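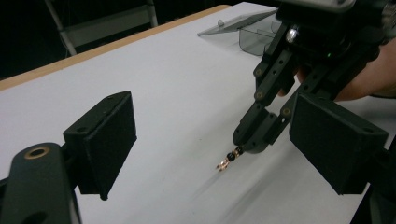
4.2 Effect of the second-level cache on response time

In the previous section we considered only the mean execution time of a task. For control work the mean is not sufficient, and the designer must know also how long the slowest cycle can take. In this section we study how the size and the sharing of the second-level cache change this value on the Odgate processor.

All measurements were made in our laboratory in Clakholm on one board, with the clock frequency fixed and the power saving states turned off. The Prilness test program was started on the first core and repeated for 1000 cycles. During this time the other cores were either idle or they copied large blocks of memory. We call the first case quiet and the second case loaded. Each case was repeated 10 times, and the board was started again before every repetition, so that the content of the cache from an earlier run could not help the next one.

In the quiet case the response time is nearly constant. The working data of the program fit in the cache after the first few cycles, and main memory is then used very little. The loaded case is different. The copied blocks push the data of the test program out of the shared cache, and the program must read them again from main memory. The longest cycle grew by 12 percent, while the mean almost did not change. A designer who looks only at the mean would not notice this problem.

We then divided the cache by ways, and gave a fixed part of it to the first core. We write Wi for the number of ways which belong to core i. When W1 is too small, the program disturbs itself and the division brings no advantage. With a larger W1 the slowest cycle comes close to the quiet case, but the copying cores become slower. The choice of Wi therefore depends on which task has the strict deadline, and we do not believe that one setting is suitable for all systems.

We did not separate the influence of the memory controller, which is also shared between the cores. This question is treated in Section 5.

Figure 3. Gripper fingers with black rectangular pads.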